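Skeg box leaking on a composite sea kayak – reglass or replace?

tidewrack
Posted 11/10/2020
Boat is a second-hand Evangelista, composite layup, rope-operated skeg. After a trip out of Darndale I had 458 ml in the rear hatch, measured with a kitchen jug. Conditions were slight, with one short landing through surf. Hatch cover is sound, as tested with a hose. Water appears along the top seam of the skeg box where it meets the hull. Has anyone resealed one of these without taking the box out?

G_Sung
Put the boat on trestles, upside down and level, fill the skeg slot with water and leave it for 30 minutes. Look inside with a torch. Dye helps. If the seam weeps you will see where. Until you have done that you are guessing between the seam, the control line tube and the bulkhead.

barbu_seb
Agree with the test, but I would put money on the tube. On mine the tube had pulled away from its spigot on top of the box. It only leaked with the skeg down, when the line was moving. A static test showed nothing at all.

G_Sung
Then fill the slot and work the line while it is full. Still the same test.

barbu_seb
Fair enough. The original post said "along the top seam" though, and water from the spigot runs down and sits there.

Seonmi J
I repaired the seam on a similar boat in August. Sanded back with 80 grit to a clean laminate, wiped with acetone, two layers of glass tape in epoxy, the second wider than the first. Let it cure fully before any load goes on it. Access through the oval hatch is poor and you will need to do most of it by feel. No leak so far.

tidewrack
Thanks. Did you use epoxy over the original polyester? I have read both ways.

Seonmi J
Yes. Epoxy over cured polyester is fine if it is properly abraded. Polyester over epoxy is where people get into trouble.

mk_woo
I would not tape it. If the box is moving against the hull, tape will crack again at the edge of the repair. Push the box sideways by hand with the skeg down. Any visible flex and the whole thing wants to come out and be bedded in again. It is a weekend's work but you do it once.

Seonmi J
Mine had no flex. Taking out a sound box to cure a pinhole is a lot of grinding, and the hull under it is thin.

mk_woo
If it is a pinhole, yes. We don't know that yet.

tidewrack
Tested this evening. Slot filled, 30 minutes static: dry. Then worked the line up and down 20 times and got a steady bead at the spigot, running forward on to the seam. No flex in the box that I can feel. So Seb was right, or at least half right.

barbu_seb
Cut the tube back square by a few millimetres if you have the slack, roughen it, and refit with a flexible polyurethane sealant and a small stainless clip. Don't use silicone – nothing will stick there afterwards.

G_Sung
And grease the line lightly when it goes back. A dry line drags on the tube, and that may be what pulled it off in the first place.

mk_woo
Still worth a second look at the seam once the tube is done. I'd repeat the test with the boat the right way up, stern in the water and a weight in the hatch.

tidewrack
Will do. Clip ordered. The logbook has a new page for it.

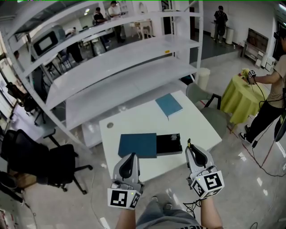

Books and a black box on the table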